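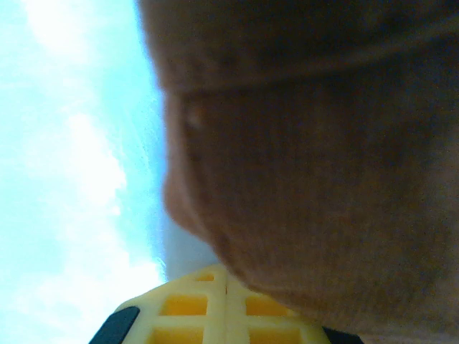 Reply from Lanent support:
We would not retrain yet. A policy that stalls right after first contact with the cloth usually has an input problem, and more demonstrations will only teach it to stall more smoothly. Please send the action logs for the stalled episodes and say whether the wrist streams are normalized separately or together with the fixed view.

Ticket: Maes, two-arm cloth task, policy stalls after first contact
Component: observation pipeline / policy
Status: open, workaround in place
Reported by: Kitden

Original report

We train Maes on the Erorine cloth set, 200 demonstrations, both arms, joint position actions. Observations are the two wrist views, one fixed view and joint state. Validation loss looks normal. On the real cell the arms approach correctly, one fingertip reaches the cloth, and both arms then hold position with small oscillations until the episode times out at 500 steps. Gripper commands stay near the middle of the range.

Replaying a recorded demonstration through the same controller works. We take this to rule out the drives and the gripper calibration.

Follow-up from Kitden

Logs attached. All three views were normalized together, with one mean and one standard deviation computed over the whole set. Predicted actions shrink toward zero within a few steps of contact. They do not jump or drift. Joint state is clean, no dropped packets on either arm.

Reply from Lanent support:
Shrinking actions with clean joint state suggest that the model is averaging over several plausible continuations. At contact range a wrist view can lose most of its usable edges, and the fixed view then has to carry the cloth shape alone. Check what the model does when each view is masked in turn. Use the same starting cloth state for every condition if you can manage it.

Troubleshooting log

Step 1. Separate normalization
Changed to per-view statistics, retrained from scratch with the same seed. Oscillation amplitude is smaller. Stall still present. Kept the change, as it was wrong before in any case.

Step 2. Timestamps
Compared capture times of the wrist streams against joint state. Offset is constant and below one control period. No action.

Step 3. Masking, one view at a time
Ran 10 trials per condition. The cloth was dropped from the same height over the same table point, which gives similar but not identical crumples. A trial counts as a stall if neither gripper command crosses the close threshold before timeout.

No mask: 5 stalls
Fixed view masked: 10 stalls
Both wrist views masked after contact: no stalls, but the grasps that followed were poorly placed and several picked up only one layer

The last result is the useful one. Wrist input after contact is harmful to the decision to close and still helpful for placement. Removing it completely is not a fix.

Step 4. Fixed view during contact
Reviewed recordings from the fixed view at the same phase. The cloth outline and its main folds can be followed with both grippers over the fabric. Resolution is adequate for the task as defined. Exposure left as it was. 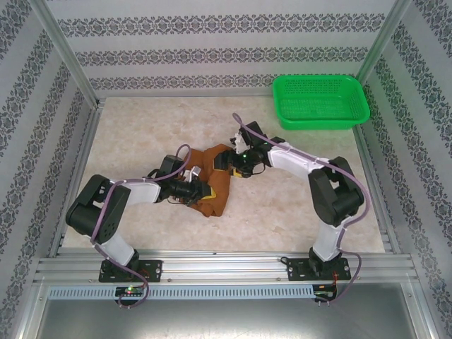
Step 5. View dropout in training
Added random dropout of the wrist views, applied to both arms together and only in the segment after first contact. Contact is labeled from finger motor current, so no manual annotation was needed. Free-space motion is trained with all views as before.

First run used a dropout rate that was too high and placement got worse. The second run used half that rate. Stalls in the unmasked condition went from 5 to none over the same 10 trials. Placement is comparable to the original demonstrations by eye. We have not scored it.

Step 6. Check for side effects
Repeated the approach-only test with the new checkpoint. Paths match the old checkpoint. The right arm closes slightly later than the left when both fingertips are already on the fabric. Not seen in the demonstrations. Logged as a separate ticket.

Reply from Lanent support:
Agree with the reading of Step 3, with one reservation. A sample of 10 per condition is small, and crumple shape was not controlled. Before this goes into the Maes defaults we need the same comparison on a second cloth with a different stiffness. Please also keep the Step 1 checkpoint, as it is the correct baseline for the dropout result. The original checkpoint has two things wrong with it and should not appear in the comparison table.

Kitden:
Step 1 checkpoint is kept. We will rerun its unmasked condition as the baseline. Second cloth starts Monday. The config flag for contact-gated dropout is on the Kitden branch and defaults to off.

Open items

Rerun Step 3 with the second cloth
Score grasp placement against the demonstrations
Confirm the motor current threshold on both arms, currently shared
Late closing on the right arm, see separate ticket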